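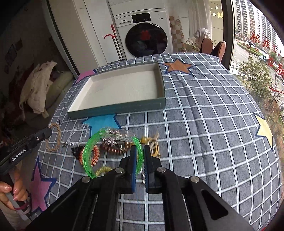 Can a machine tidy a bedroom yet?

Parts of it, slowly. Small, mixed things are still the hard part of household work, and jewellery is about as awkward as it gets. A person sorting a few bracelets and hair ties into a box gives it no thought. For a machine, a coil hair tie squashes when gripped, a knotted cord has no fixed shape, and a see-through bangle like the green one on the blanket can be difficult for a camera to pick out. Add a patterned bedspread with stars on it and the software has to work out which shapes are things and which are only print. Two padded fingers can manage a good deal of this when a person is guiding them. Doing it without the person is where most of the current work is going.

Print this page | E-mail this page

Which chores can I hand over today?

Floors, mostly. Robot vacuums and mops are ordinary products now and do a fair job if you pick up the cables first. Lawns and windows have machines of their own. Beyond that you are looking at trials and expensive early models.

What about laundry?

The washing itself was automated long ago. What is left is the loading, the unloading, the folding and the putting away. Towels are the easiest to fold because they are flat and square. Shirts are harder, and fitted sheets defeat most machines, as they do most people. In our own trial with the Palona arm, a basket of 24 hand towels took 208 minutes to fold, including the times somebody had to step in and shake one out.

Why is it so slow?

The arm looks, decides, moves a little and looks again. If it goes faster it drops things or pushes them off the table. Speed has improved with each version of the software, but we would not yet put it against a teenager who wants to go out.

Can it do the washing-up?

It can load plates into a rack if they are all the same kind and set out neatly. Mixed crockery with food on it is another matter. Glasses are a worry, for the same reason as the bangle - they are hard to see - and they break.

Are factories further ahead?

Yes, because a factory can arrange the work to suit the machine. At Birkett, where we help with the packing line, parts arrive the same way up, in the same tray, under the same lights. The Zarka cell there packs 456 cartons a shift and is left alone for most of it. Tip those parts into a heap and the rate falls sharply. A home is nearer to the heap.

How do machines learn a chore?

Several ways. Some are programmed step by step. Others learn from a person steering the arm, or from a person doing the chore with a gripper held in each hand, so that the movements can be recorded. The recordings need variety. Thirty goes at the same drawer in the same room teach a machine that drawer and very little else, so people repeat the job in different rooms, with different clutter and different daylight.

Is a two-fingered gripper enough?

For more than you might expect. Picking up, placing, pulling, opening a lid and sliding a box all work with two fingers. Fastening a small clasp or untangling a chain is much harder, and this is where a hand with more joints may earn its price. Nellar, the five-fingered hand we tried in January, could hold a necklace well enough but could not do it up.

Will it be safe around children and pets?

Home machines are usually made light and slow and set to stop when they meet resistance. We would still keep small children out of the room while an arm is moving, and we would not leave one running in an empty house.

Should I wait before buying anything?

If you want clean floors, no. If you want something to clear the bed, sort the box of hair ties and put the washing away, wait. Ask any seller to show you the job in a real room with your own things, and ask how often a person had to help.

Can I see one working?

We run an open afternoon at the workshop on the first Wednesday of the month, from 2pm. Bring an item you think it will struggle with. Nothing fragile, please.

6 comments | 30 shares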